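About Us

By Nest Owen
September

Wellby is a lay-run center for Catholic reading and parish education. We publish study guides, run evening courses, and keep a lending library that any parish in the diocese can use. We are not an office of the diocese and we don't speak for the bishop, though our course materials are sent to the chancery for review before they are printed.

The center was started by Alun Wogan, a retired high school teacher who had been leading a reading group on the documents of the Second Vatican Council. The group met in a parish basement and had seven members. When the parish merged with its neighbor, the group lost the room and rented its own. The name came from the street the first building stood on.

Today we have 13 partner parishes. Each one picks its own courses and names a contact person who handles sign-ups. The most requested course is still the one on Catholic social teaching, which starts with Rerum Novarum and takes seven evenings. We also offer an introduction to the lectionary, a course for new parish council members, and a short one on how bishops' conferences work and what their statements do and don't bind Catholics to believe. That last course fills up in election years.

We don't endorse candidates or parties. Speakers agree to this in writing before they teach for us -- and so do staff. People in our classes disagree about politics, sometimes strongly, and the class leader's job is to keep the discussion on the text.

Mabli Bellis directs the courses and edits the study guides. Prys Rowlands looks after the library and the parish loans. Emrys Lewis handles the accounts and the Parri Fund, which pays course fees for anyone who asks. The fund was set up with a gift from the Parri family and now runs on small donations.

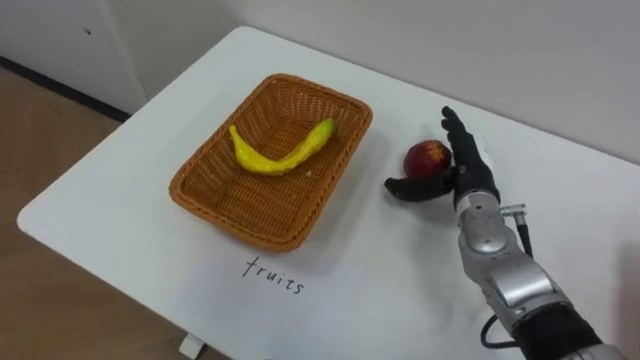
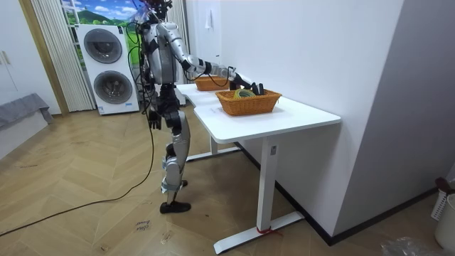

Evening courses begin at 7 p.m. and are limited to 60 people. Books can be borrowed for a month and renewed once if no other parish is waiting. Parishes that want to join should write to Mabli with the name of their pastor and the courses they are interested in. There is no membership fee, but we ask each parish to cover the printing of its own guides.

Last updated: September

Comments

Gwen T.: Is the lectionary course open to people outside the partner parishes? Ours hasn't signed up yet.

Nest Owen: Yes, if there are seats left. Send a note to Mabli.

R. Dunleavy: Took the social teaching course last year. Good leader, a lot of reading. Get the guide early.

parishmom4: Please bring back the Lent series.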